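4.2 Planning base moves in simulation

We started out hoping the planner could get by with whatever the camera saw first, and that lasted maybe a day. Plarnimix now scores each candidate viewpoint by how much free floor it reveals, then hands the best one to our base controller, Habte. We ran 233 episodes in the living room layout – same carpet, same dark table, every time.
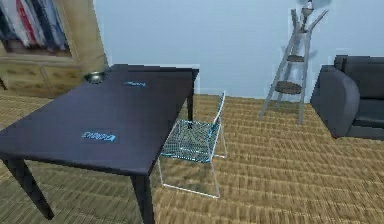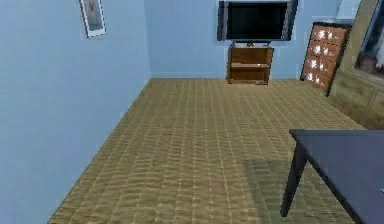 Figure 3. Two rendered views of the living room layout. The first takes in the tabletop and the wire-frame chair; the second has the TV wall and open carpet, with a corner of the table at right.

Thin furniture gave us the most grief. Our depth filter kept erasing the chair's wire legs from the occupancy map, so Habte would happily plan a path right through them. Lowering the speckle threshold fixed most of that, but it also left us with phantom obstacles on the ribbed carpet (we cap the map update at 100 ms, which limits how much cleanup we can do). Section 4.3 covers the threshold sweep.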